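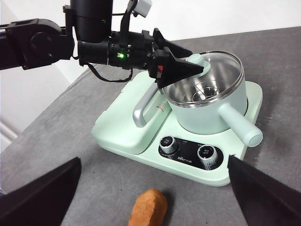

Two in One, and Finally Some Counter Space

3 min read

I have been putting off writing about the mint green cooker since February, mostly because I wanted to use it long enough to have opinions. Well, I have opinions now!

Quick background for anyone new: my kitchen is tiny. The stretch of counter between the sink and the wall fits a cutting board and one appliance, and for years that one appliance was a Brophy toaster oven that took forever to heat up and smelled like every pizza I'd ever made in it. When it quit on me I decided the next thing had to do two jobs. So now I have a lidded side on the left and a cooking pot on the right, both on one wide base, all in that soft minty color that makes me think of old diners (I'm a sucker for it, and yes, the color was half the decision).

The pot is what I use the most. Soup for one, oatmeal, ramen with an egg dropped in, rice when I remember to rinse it. Cleaning it takes a minute and then it goes right back in its spot. I did scorch lentils in it the first week, but I was on the phone and I'd do the same thing in any pot.

The lidded side took me longer to get along with. It has a nice big metal handle on the front of the lid, so opening it is easy even with a towel in one hand. My trouble was patience. I kept lifting the lid to peek and letting all the heat out, and then complaining that my sandwiches were pale. Leave it shut! Seven minutes for a cheese sandwich on sourdough - that's my number and I'm sticking to it.

Sweet potatoes are the big success story. I slice them into thick rounds, toss them with oil and salt and a little smoked paprika, and lay them out in one layer under the lid. While those go, I warm up black beans in the pot with some cumin and a spoonful of salsa. Everything is done close enough to the same time that I eat dinner hot, which was never a given with the old setup. Leftover rounds are great cold the next day, straight out of the container, standing up in front of the fridge.

Things I'd change: I wish the base were a bit narrower, and I'd love a longer cord. My outlet is in a silly place, so everything has to sit at one end of the counter. I looked at a Faven model that was smaller, but the pot looked too small for soup, so I passed.

Next up I want to try pancakes on the flat side with blueberry sauce going in the pot. If you have a batter that stays thick while you cook in small batches, please leave it in the comments, because mine always goes runny by the second round.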